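Search this site Enter keyword

Kostero Toy Library to Reopen in Larger Space in September

2 min read

The Kostero toy library will reopen in September in the former Selent shoe store, giving it nearly twice the floor space it had on the second floor of the town hall annex.

Families will be able to borrow toys, puzzles and board games for three weeks at a time. Membership stays at $18 a year per household, and current cards will still work.

The library closed its old rooms in the spring after the annex elevator failed for good. Parents had been carrying strollers up the stairs for most of the winter, and loans had fallen to 210 a month — the lowest figure since it opened.

"We had people calling to ask if they could wait in the parking lot while we brought a box down," said Tomos Morgan, who runs the library. "On the ground floor they can just walk in."

The new space has a play area at the front where children can try things before borrowing them. Larger items, such as ride-on toys and play kitchens, will be kept in the back room and must be reserved by phone.

Blocks remain the most borrowed item for children under five, Morgan said, and the library has bought 11 new sets with a grant from the Theodorakopoulos fund. 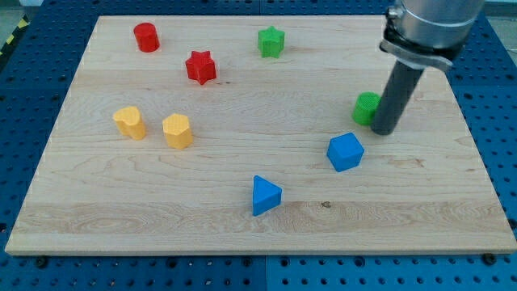 Hours and Parking

The library will be open from 10 a.m. to 4 p.m. on weekdays and until noon on weekends. Parking behind the building is free for two hours. The entrance is on the side street, next to the Himideck hardware store.

Apostolos Andreadis, who owns the building, has agreed to a five-year lease. He said the shelves left by the shoe store will stay.

Toys borrowed before the move can be returned to the front desk at the town hall until the end of August. Late fees will not be charged on those items.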